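Cardboard organizers on a work table: worth keeping, or just clutter?
Board: Workspace and Storage
21 replies, 3,541 views

kaimal_bench wrote:
I am setting up a square white table as a sit-down station for small hand work. Matte top, no drawers, nothing underneath. I want one container on the surface for the few things I reach for while seated. The candidates are a compartmented cardboard box, a molded plastic tray, or a rail clamped to the far edge. Budget is not the issue. I care about reach, stability, and how much of the top stays free. What are people using, and where does it sit?

Nulness wrote:
Cardboard, far-left corner. I am right-handed and my right forearm sweeps most of the table, so the left rear corner is the only place where a box stays put. Three compartments: one large, 2 small. The large one takes anything flat. The small ones take anything that has to stand up, such as markers or a screwdriver.

Grastaswood wrote:
I disagree on cardboard. Corrugated board takes up moisture and the walls bow outward, starting with the dividers. Mine lasted one summer in a garage. A plastic tray of the same footprint weighs more and does not slide when you brush it with a sleeve.

Nulness wrote:
A garage is not an indoor room. Mine is indoors on a smooth floor with even light and has not bowed. As for sliding, put two strips of double-sided tape under it.

Grastaswood wrote:
Tape on a matte white top leaves residue. Residue picks up dirt. I would not do that to a surface I had to look at all day.

Iner wrote:
Use the removable putty sold for posters. One pea-sized piece per corner. It peels off a matte laminate cleanly if you roll it -- do not pull.

To the original question, I think placement matters more than material. My rules, in the order I apply them:

1. Sit down and hold both forearms out over the table the way you do when working. Whatever area they cover is off limits for storage.

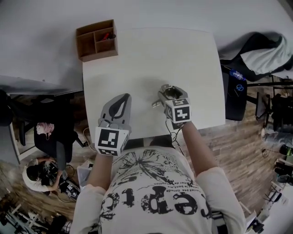 2. Put the box in one of the two far corners. With both hands out in front like that, a box in the far-left corner is still within a short lean and stays clear of both arms.

3. Run any cable off the near edge toward your lap. A cable that crosses the top will catch the box sooner or later.

4. Stop at one box. A second one always ends up holding the overflow from the first.

kaimal_bench wrote:
That helps. Two questions. Does an open-top box collect dust at a rate that matters? And is there any reason to prefer the large compartment on the left?

Iner wrote:
Dust: yes, but slowly. Tip it out over a bin when you wipe the table. On the compartments, I have the large one on the left and the small ones on the right so that the upright items are closer to the middle of the table. Turn it around if you reach with your left hand.

Bernice Ayaaba wrote:
I would question rule 2. A far corner means leaning forward every time you need something. If you pick up a tool once an hour, fine. If you pick one up every minute, your lower back will notice. For frequent use I keep the box at the side edge, level with my elbow, and accept the loss of sweep on that side.

Nulness wrote:
That works on a rectangular table. On a square one you give up too much width.

Bernice Ayaaba wrote:
Depends on the square. Mine is wide enough. Measure the top before deciding, and measure it with the chair where you normally have it.

Grastaswood wrote:
Still not convinced by cardboard, but I agree with limiting it to one box. The clamp rail is the worst of the three options. It flexes, and anything hung from it swings.

kaimal_bench wrote:
Rail is out, then. I will start with a cardboard box in the far-left corner, held with putty, and cut a plastic tray to the same footprint if the walls go soft. Will report in October.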